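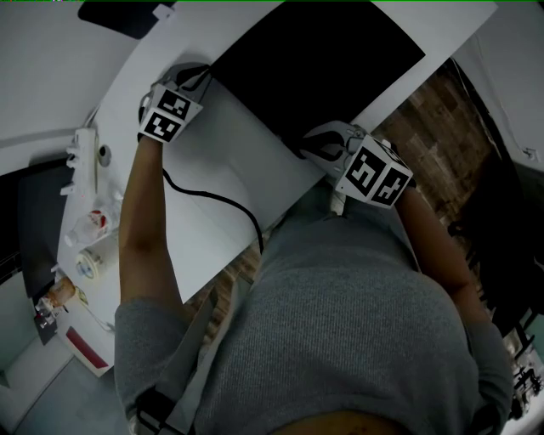 Honorato Workspace Support – Furniture and Rooms

Ticket 719: Power strip and loose items on white table
Status: Closed
Priority: Normal
Opened by: Fiona Gunn
Assigned to: Kiros Kahsay

Fiona Gunn wrote:
The power strip in our room is lying on top of the white table, on the left side, and it takes up space we need. The bottle with the red label, the round container, the jar and the red-and-white box are all down that side too. The bottle is on its side. The black pad in the middle won't stay square with the table. We straighten it and by lunch it's at an angle again. Can the strip go somewhere else, and is there a fix for the pad?

Kiros Kahsay wrote:
Thanks, Fiona. Questions before I come up.
Does the strip's cord reach the floor with slack?
Is the pad on the bare table or on the white sheet?
Do you need all of those containers within reach while you work?

Fiona Gunn wrote:
The cord reaches the floor, not much slack. Pad is on the white sheet. We need the jar. The rest can move if there's a shelf.

Kiros Kahsay wrote:
Went up Monday at 10. Notes:
Strip tested, every socket works. No damage to the cord.
Tried it on the floor behind the table. Cord pulls tight at the wall, so I put it back.
Pad: the pad grips the sheet fine. The sheet is what moves on the table top. Wiped the table and the back of the sheet, put them back, leaned on it. Still moved.
Jar was close to the corner, pushed it in.
Ordered a clamp bracket for the strip and low-tack tape for the sheet, both from Rallmont.

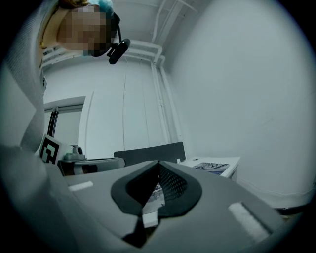 Photo: Rongrong Wan

Zuleica Lins wrote:
I share the room with Fiona. Please don't tape the sheet all the way around, we lift it to clean. Also the table is fine where it is, the light is good there.

Kiros Kahsay wrote:
Understood. Tape on the two back corners only. Table stays put.

Kiros Kahsay wrote:
Bracket came in. Strip is now clamped under the left edge, sockets facing out. Sheet taped at the back corners. Added a small shelf on the wall for the bottle, the round container and the box. Jar stays on the table. Please use it for 3 days and report back.

Fiona Gunn wrote:
Sheet hasn't moved. One back corner lifted a little after cleaning, pressed it down and it held. Strip is easy to reach. OK to close.

Kiros Kahsay wrote:
Closed. Spare tape is in the supply drawer. Reopen under the same number if the corner lifts again.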